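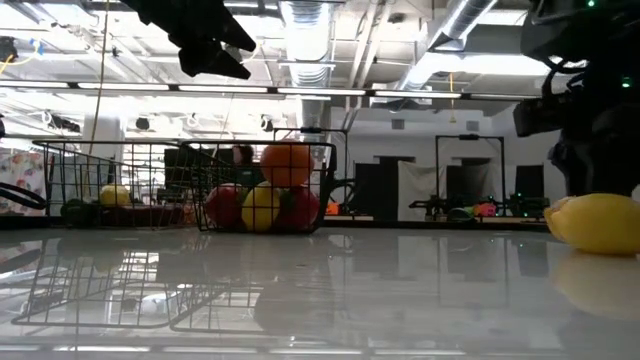

Mizanur Majumder says a bell pepper has no business in a fruit basket and that I have lost the moral authority to post about produce.

Mizanur, it's botanically a fruit. I looked it up so I could be smug in February, when there's little else to be smug about.

For those just joining: I am sorting out where the fruit lives. It has taken over my month. I used to have hobbies.

Background. For years we had one big ceramic bowl, a wedding present from the Unnithan side, and the system was that things went in at the top and were discovered at the bottom. I have met limes in there that could have been used as doorstops.

The bowl is now on top of the fridge holding batteries and a key to something. The wire baskets have the job.

What I like about wire: air gets in, you can see the bad one before it becomes everyone's problem, and you can't tell yourself there's "probably an apple under there." There's an apple or there isn't.

What I don't like about wire: soft fruit comes out looking like it has been waffled. I had a pear with a full grid on it. My sister asked if I'd grilled it.

Rule one, then. Anything that bruises goes on top or goes somewhere else. Lemons can go on the bottom. Lemons do not care about you.

Rule two is bananas. Bananas give off ethylene, which ripens whatever is sitting near them, so one banana in with the avocados is basically an office rumor. By lunchtime it's everywhere.

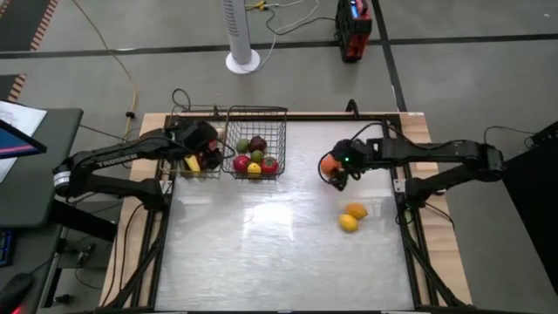 I do break rule two when I need an avocado in a hurry. Paper bag, banana, avocado, fold the top over, check it in the morning. Then check it again, and again, like it's a newborn.

Someone asked about apples. Also ethylene. Apples have better PR than bananas but they're in the same business.

Citrus is the easy tenant. It'll sit on the counter for a week and ask for nothing. If you bought the giant bag, put the rest in the fridge and forget about it until you need a vinaigrette.

Cost update, because I was asked rather pointedly. The deep basket was 10 dollars at Cimgate. The shallow one came from Nakgate and was 25, and the extra 15 appears to be for the shallowness.

I could have bought the Nakgate "harvest tower," which was 70 dollars and had wheels. I don't know where my fruit would be going.

No, you don't need to wash everything before it goes in the basket. Wash it when you eat it. Wet fruit in a pile goes moldy and then you're back to the bowl days, emotionally.

The baskets themselves do need a wash, because crumbs get into the corners by some process I've never witnessed. Old toothbrush, warm water, a bit of Clinero, rinse, dry it right away so it doesn't rust. Seven minutes of my life, and I listened to a podcast about bridges.

Okay. Vegetables. I have been avoiding this part because I know Mizanur has notifications on.

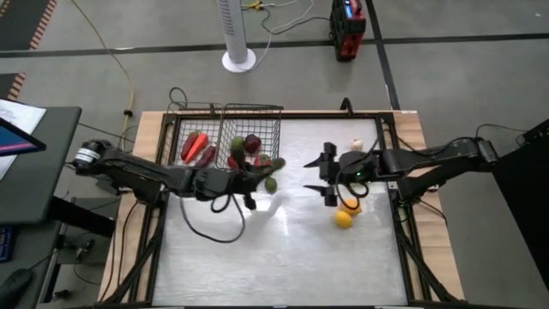 Carrots want the fridge. I know this. Left on the counter they go bendy in a couple of days, and a bendy carrot is a very sad thing to hand a child. They get basket privileges only if they're going in tonight's soup.

Same for peppers. They'll put up with a day or two in the open and then they start to wrinkle like they've had news. If you're slicing them for dinner, fine, let them enjoy the view.

Tomatoes I refuse to discuss. The last time I posted about tomatoes and refrigerators I got 427 replies and a cousin unfollowed me.

Potatoes: dark cupboard, away from the onions. Onions: a different dark cupboard. I only have one dark cupboard, so the onions live in the closet with the coats, and yes, visitors have remarked on it.

The part that has made the most difference is dull. Before I go shopping I look in the baskets. If there are three lemons, I do not buy lemons. I've been an adult for a long time and this is a new technique for me.

Also, old stuff goes to the front when new stuff comes in. I worked in a grocery store for two summers and we did this all day long, and it never once crossed my mind to do it at home.

Mizanur has now sent me a photo of his own fruit bowl. It contains one kiwi and a phone charger. I'm muting him until dinner.

Tomorrow: what to do with a lime that's gone hard. I have candidates.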